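Subject: Re: [karetti-players] Second act, the bridge and the salt doors
From: Thoa Ung
Date: 15 July 2025

Hello all,

Thank you for the answers to my first letter. I finished the second act of Karetti yesterday evening, so now I can reply to the questions. I quote the earlier message so that new members can follow.

> I am stuck in Waserar after the ferry burns. The gate
> wants a password from the monk, but the monk is dead in
> my game. Did I break the story? My save is 16 hours old
> and I do not want to start again. Also, is it worth to
> level up Kiều, or should I keep the archer? She seems so
> weak when she joins the party.

No, you did not break the story. There are two ways to pass the gate, and I have tried both of them. I write them as sections, because the letter became longer than I planned.

1. If the monk is dead

Go back to the house with the blue roof and read the letter on the second floor. You must read it to the last page, otherwise the game does not count it. After this the guard at the gate will have a new line, and you can answer with the name of the monk's sister. It costs 30 silver. If you have less, sell the fishing rod, it has no use after the ferry.

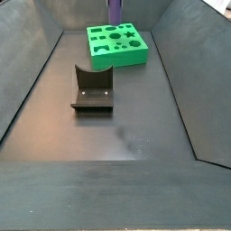 2. If the monk is alive

Speak with him at night. During the day he only repeats the story about the flood. He gives the password after you agree to carry his lamp, and the lamp takes one place in the bag until the end of the act. I forgot this and had to throw away a good shield, so please make space before.

3. Kiều or the archer

My opinion is that Kiều is the better choice, but you need patience. She joins with 115 health and in my game she had 518 before the last fight of the act. The archer grows much slower. What I like most is her skill to repeat the last spell of another person, which makes the fight with the two judges quite short. The archer is still useful in the swamp, and I would not send him away before it.

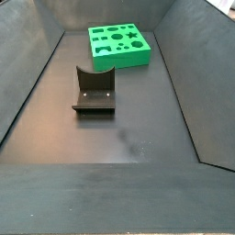
The inside, seen from above one of the short ends.

4. The salt doors

Some of you wrote that the salt doors in Murnetari do not open. I had the same problem in May, before the last update, and I thought it was an error. The doors look at which dialogue you selected with the ferryman in the first act. If you lied to him, the left door stays closed for the whole game. The right door opens for everyone, but only after you rest one night in the inn. Behind the left door there is a ring and a long talk with the old queen. The ring is ordinary, the talk I enjoyed very much.

I still have one question of my own. In the third act the map shows a small harbor to the south, and my party cannot walk there. The road ends at a fallen tree. Has anybody reached it? Please do not write what is inside, only tell me if I need some item.

Best regards,
Thoa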